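# Color Before Furniture: Notes for Session 4

Interior Basics, Plandano evening program. Handout by Quyên Võ. Bring your paint chips!

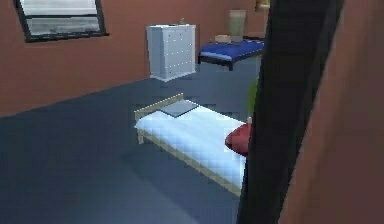
## Warm walls, cool floors

Last time we talked about value (how light or dark a color is). Tonight is about temperature, and I've been looking forward to it since September, because this is where rooms really start to talk back to you.

A reddish brown like terracotta is warm and tends to come toward you. A slate blue is cool and tends to slip away. Put the two side by side and each one gets stronger – the brown looks redder, the blue looks bluer. Painters have used this for centuries, and it works just as well on a bedroom wall.

White is the joker in the pack. A white chest of drawers against a strong wall jumps forward, and it also picks up a little of whatever is next to it. Hold a sheet of plain paper against your darkest chip and you'll see it happen.

## Try this at home

- Pick one wall and tape up two chips, one warm and one cool.
- Look at them at 8 in the morning, at noon, and after the lamps go on. Write down what changed (a word or two is plenty).
- Swap the white paper for cream and look again.

Diễm Dương did this in her hallway last term and ended up with 14 chips on one wall, which I loved.

## Daylight

Gray skies flatten warm colors less than you'd expect, but they can make a cool floor feel heavy. North rooms get this most of the day. If that's yours, go a step lighter on the floor than you think you need, or lay down a rug.

## For next session

Read the Foley chapter on undertones, pages 20 to 40. Skip the part on glazes, we'll do those with real brushes. Wálter Flores has the spare fan decks if you need to borrow one.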